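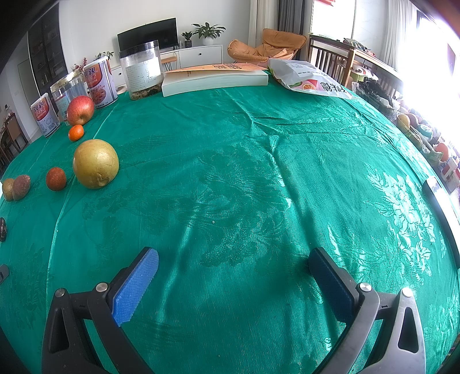
Speaker notes – "The Grip That Was Not There"
Reading time: 2 min

Start slowly. Say thank you to Kavanagh for the room.

Slide 1. The fault in one sentence: the controller reported "object held" when the fingers were holding nothing. In our log this happened 3 times in 814 picks. It sounds small. Wait a moment before going on.

Slide 2. How the Plivent gripper decides. It reads motor current. If the current stays above 70 percent of the limit, it believes there is an object. Explain that a stiff joint gives the same reading. Show the two curves – they are almost equal.

Slide 3. Why this is a safety matter. After a false "held", the arm moved at transport speed over a table where a person was working. Nobody was hurt in Bruneck, but the person did not expect the arm to move. Do not make a joke here.

Slide 4. What we changed. There are now 2 conditions: current and finger distance. If they do not agree, the arm stops and waits for a person. We also clean the joints every morning.

Slide 5. Still open. Thin objects, such as a flat food package, leave the fingers nearly closed, and the distance check is weak there. Ask if somebody from Hiltia has tried a pressure pad.

Questions. Keep the log file open.

Contact | © Plivent User Meeting | Back to top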